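Gripper closes on soft packages but they slip out during lift – student sorting project

Asked in: Student Projects > Grasping and End Effectors
Viewed 327 times
Tags: two-finger gripper, force control, class project

Our class project is a sorting cell for grocery packages, built on a Prorner arm with a two-finger parallel gripper. The fingers were designed by last year's group. The controller is written in Python and talks to the gripper over serial.

Rigid boxes are fine. Soft packages are not. The gripper closes, the controller reports contact, the arm starts the lift, and in many trials the package rotates and drops before it clears the table. We have logged 1,719 grasps since October and nearly all the failures are on soft packs.

Current settings:
Closing speed: fixed
Stop condition: motor current over threshold for one sample
Hold force: same as closing force
Lift: starts immediately after the stop condition

Raising the threshold dents the packages, and the course rubric takes off points for visible damage. Is this a finger problem or a control problem?

Octavio Henríquez
Edited December 2023 to add the settings

3 answers

Answer 1 (accepted)

Mostly control, from what you list. A single sample over threshold is not a stable contact test. Motor current spikes when the finger starts moving and again when it first touches the pack, and a soft pack keeps deforming after that. You are lifting while the contents are still shifting and the normal force is falling.

Change these in order, and run the same set of packages after each one:

1. Ignore current for the first part of the stroke, until the startup spike has decayed.
2. Require 26 consecutive samples over threshold before declaring contact. Tune this for your loop rate.
3. After contact, stop position control and hold a constant current. The fingers will follow the pack as it settles.
4. Wait until finger position stops changing, then lift slowly for the first stretch.
5. Compare finger position before and after the slow stretch. If the gap has closed by more than your noise level, set the pack down and regrasp.

Step 3 made the largest difference for our team at Enasden. Denting also went down, as the hold current can be lower than the closing current.

Rotation is a separate issue. If the pack swings, your grasp point is off the center of mass. A bag with loose contents does not have its center of mass at the center of its outline. Take the grasp lower on upright packs.

– Tomos Foulkes

Comment from Octavio Henríquez: Steps 1 to 4 are in. Drops are much less frequent. Step 5 gives false alarms, probably encoder noise.

Comment from Tomos Foulkes: Filter the position before comparing. A median over a short window is enough.

Answer 2

get better fingers. we put rubber on ours and it was fine

Answer 3

Adding to the accepted answer, on the finger side. Check how much of the finger surface touches the pack. A flat finger on a curved, flexible wall can end up touching along one edge only, and then it acts as a hinge. The pack turns around that edge however well the force is controlled. Film a few slow closes from the side and look at the contact line. 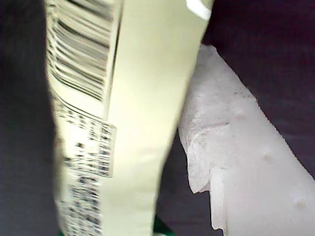 Should the force threshold be the same for every package?

One threshold is workable if the packages have similar mass and stiffness. Otherwise store a value per package class, start each one low, and raise it in small steps until the slow lift holds. Keep the values in a config file – hard-coded numbers get lost when the next group takes over.

For logging, save current and finger position at every control step, with the package class and the outcome. Our Plukside logger wrote 3,000 rows to a file before starting a new one, and that was easy to plot. Sort the failures by whether position was still changing when the lift began. If it was, go back to step 4 in the answer above before touching the fingers.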